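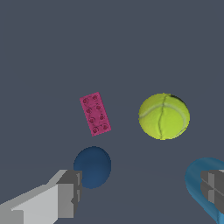

Sim view, Girkach gripper: pink brick, tennis ball, navy ball between the fingers.

Wednesday, late. Loaded the Odatow grasp policy on the shop PC. They claim 3,000 training grasps. Fine, but on whose objects? Our bench never looks this clean – flat gray, no sawdust, no glare. I don't trust the felt on that tennis ball either. Friction is one number for everything.

Next: 12 runs per object in sim, then 2 on the real arm before anyone orders the Fairclough pads.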